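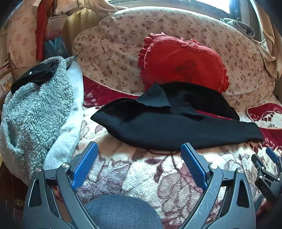
**Cluma** is a two-fingered hand-held gripper tested against the older Bruvdale jaw in a comparison run by Katalin Vass and Ilham Radwan. Its makers describe it as suited to "any household fabric", a claim the published trials only partly support. Each finger has an angular dark grey frame with cut-out openings and a blue textured pad on the inner face, and the usual target is a knit garment lying flat on a soft surface such as a floral blanket. A folded-up flap gives the pads an edge to close on — a fully flat hem does not, and the report says little about how often testers relied on one.

## Trials

The comparison covered 246 grasps over two weeks in October. Vass reported fewer dropped garments with Cluma, but the same eight garments were used throughout, and the order was not shuffled.

## Criticism

Teodor Lungu has questioned the stated pad life of 1,000 grasps, which no trial has come close to reaching. He also noted that a person guiding the tool by hand corrects its aim without thinking, so the results may not carry over to a motorised arm.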